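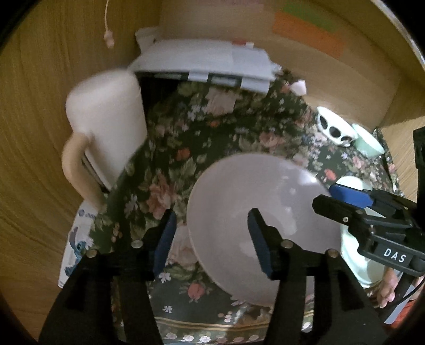
Studio Notes: Recording the Vilo sessions

The Sevilach album was tracked in June at Illey, a converted feed store with one live room and a control room built into what used to be the loading bay. Hadiza Isah produced and engineered. Oluwaseun Akpan played drums and percussion and handled most of the overdub editing. Several readers asked for the technical details after the first single went out, so this item covers the room, the microphones, the edit and the mix in more depth than usual.

The live room at Illey measures 34 feet on the long side. The ceiling slopes, with the low end over the drum position. Isah moved the kit out of that position on the first morning. Under the low ceiling the cymbals reached the overheads a second time by way of the plaster, and the reflection was strong enough to blur the ride pattern on the slower songs. With the kit a third of the way down the room, facing the long wall, the reflection dropped to a level that could be ignored.

Drums were recorded with nine channels, and on most songs fewer than half of them are in the mix. The main picture comes from a spaced pair of small-diaphragm condensers in front of the kit at chest height. The kick has one dynamic mic outside the front head and none inside. The snare has top and bottom mics, with the bottom mic polarity reversed and kept low. Close mics on the toms were muted everywhere except in the fills, by hand. No gates were used at the tracking stage.

Akpan tuned the kit low for eight of the songs and brought a second snare for the others. The second snare has a strong ring at 325 Hz. On "Amadi" that ring sits close to the lowest note of the guitar figure, and the two were fighting through the whole first verse. The first attempt at a fix was a narrow cut on the snare channel. It removed the ring from the close mic and left it in the room pair, where it was more noticeable than before. The part was played again with a strip of cloth on the head, and the equalizer was taken off.

Bass was recorded direct and through a small amplifier in the hallway. The two signals arrive at different times, and the amp track was moved forward to line up with the direct track at the attack of the note. This was done once per song, at the top, and then checked at the last chorus. Below 200 Hz the mix uses the direct signal only. Above that point the amp carries most of the sound, and on three of the songs the direct signal is rolled off entirely in the midrange.

Guitars took the least time. Sevilach's two guitarists played together in the live room with their amplifiers facing opposite walls and a pair of gobos between them. Leakage was audible on both tracks. Isah kept the leakage and panned the amps to roughly match their positions in the room, so that each guitar's spill lands on the side where a listener would expect it. The limit of this method is editing. A wrong note on one side is also present on the other, and punching in a single player leaves a hole in the ambience. Where a repair was needed, both guitarists played the section again.

Vocals were done last, in the control room, on monitors at low volume. The singer does not like headphones and had asked for this in advance. The mic was a moving-coil dynamic held in the hand, which kept the rejection of the monitors reasonable. For each song Isah also recorded one pass of silence with the singer standing in place and the playback running. That pass was flipped in polarity and mixed against the vocal to cancel part of the bleed. It works as long as the singer stays in one place. On the louder songs the singer moved, the cancellation was partial, and a little of the backing track can be heard under the voice during pauses.
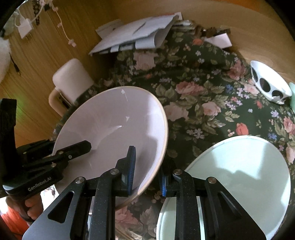
White bowl, floral tablecloth.

A word on the click. Five songs were recorded to a fixed tempo and the rest were recorded free. The free songs were not corrected to a grid afterward. Akpan made a tempo map from the drum track of each one so that the delays could follow the performance. The map for "Amadi" shows the chorus running 3 beats per minute faster than the verse, and the final chorus faster again. A version conformed to the average tempo was made for comparison. It sounded slower than the average at every point, including the verses that had been sped up to match it, and it was dropped.

Comping was limited by agreement. Each vocal was built from no more than four takes, with edits made between lines and not inside them. There is one exception, in the bridge of the title track, where a consonant was borrowed from a rehearsal recording. Breaths were left at their original level. Tuning was applied to two held notes in the backing vocals.

The mix was done at Illey over the following two weeks, on the same monitors used for tracking. Isah works with a fixed set of buses: drums, bass, instruments, voices and effects. Each has a compressor that is set at the start and left alone unless the gain reduction passes a few decibels. Balance changes are made on the individual faders feeding those buses. The stereo bus had a gentle high shelf and no limiter. A limited copy was printed for the band to listen to in cars and on phones, and the request for more vocal came back on every song. The vocal went up by half a decibel on most of them and a full decibel on the two quietest.

Reverb came from one plate and from the hallway. For the hallway, a small speaker was placed at the street end and a pair of mics at the other, and the snare and voice were sent through it in real time. Traffic noise was a problem until late evening, so those passes were recorded after 10 p.m. A truck can be heard in the tail of the third song on headphones. The pass was otherwise the best one and it stayed.

Masters were delivered at the session sample rate, with a separate set for vinyl. The vinyl set has the low end summed to mono and a slightly softer top. Side lengths were kept under 20 minutes, which meant changing the running order: "Amadi" closes side one on the record and appears as the sixth track in the digital version. The gap between it and the song that follows is longer on the digital release, to give the same amount of rest as turning the record over would suggest.

Session files have been archived in two forms, as the original project and as flat tracks from a common start point. Akpan has also written out the mic list and the kit tuning for each song. Subscribers who want the list can reply to this newsletter and it will be sent as plain text. Next month's item covers the stage setup for the Vilo tour, including how the nine drum channels were reduced to five and what was done with the second snare.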